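Notes from the Workroom, April

Hello again, and thank you to everyone who wrote in after last month's piece on moth damage. I read all of it, even the long ones (especially the long ones, Gisela!). A few of you asked if I would ever get around to writing about lighting at home, and as I've just spent most of a winter fighting with it, I suppose I'm ready.

We moved into the Plenitz Street apartment with one ceiling light per room. One! The kitchen had a cold tube that buzzed, the hall had a bare bulb, and the living room had a thing with five arms that lit the top of your head and left your book in the dark. My first idea was to buy brighter bulbs. Please don't do this. We sat there for two weeks feeling like we were waiting for the dentist.

What helped was a visit from Iara Figueroa, who used to dress shop windows and now does up rentals for people who can't drill into anything. She walked through at dusk with all the lights off and asked me where I sat down. She didn't ask where the outlets were, or what I wanted to spend, only where I sat. The answer was the end of the sofa, the chair by the window, and the kitchen stool where I do my mending and pay bills. So that's where the lamps went, and the ceiling light in the living room has been on maybe twice since then, both times to look for an earring.

She also talked me into warmer bulbs. The number on the box is the color, and lower is yellower, which I had been reading backward for years. I went with 3000 for the kitchen, where I want to see what I'm chopping, and lower than that everywhere else. Cristóbal Ulloa, who has the apartment upstairs, swears by the same number in every room so that nothing looks odd from the hallway. I tried it and didn't like it, but his place does look very calm.

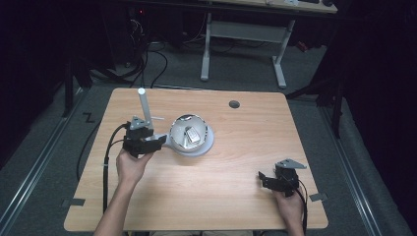 Now, shades and reflectors, which is where I got a bit carried away. A bulb throws light in every direction, and most of it goes places you don't care about. A fabric shade softens it and lets some through the sides, which is lovely next to a sofa and not much use over a sewing machine. For close work you want something shiny behind the light, pushing it all one way. A chrome-lined bowl like the one sitting on its round white base on the wooden tabletop shows how lively a shiny curve can be: even a small white thing lying in it catches the light. That sparkle is pretty on a shelf and tiring at eye level, so keep anything mirrored either well below your chin or well above your head. I learned this from a secondhand desk lamp that made me squint for a month before I thought to move it.

Speaking of secondhand, Nicanor Leiva has been restoring old lamps in his garage and has 19 of them ready to go. He rewires every one. I bought a green one with a dented foot and I'm very fond of it. If you have a lamp that flickers or a cord that's gone stiff, take it to him or someone like him before you plug it in again. He's happy to look and he'll tell you straight if it isn't worth saving.

A couple of you wanted to know about dimmers. I have plug-in ones on two of the lamps and I use them every evening, but check that your bulbs say dimmable on the box! Mine didn't, the first time, and they hummed at me all through dinner.

Total spent so far is nearly 200, and that includes the green lamp and the bulbs I bought wrong. The bedroom still isn't done. I have a clip-on light stuck to the headboard that slides down a little more each night — any suggestions very welcome.

Next month Ivana Godoy is taking over this page to write about window boxes, with her notes on what got through the frost and what didn't. Send her your questions by the usual address. I'll be back after that with curtains, if I've managed to hem them.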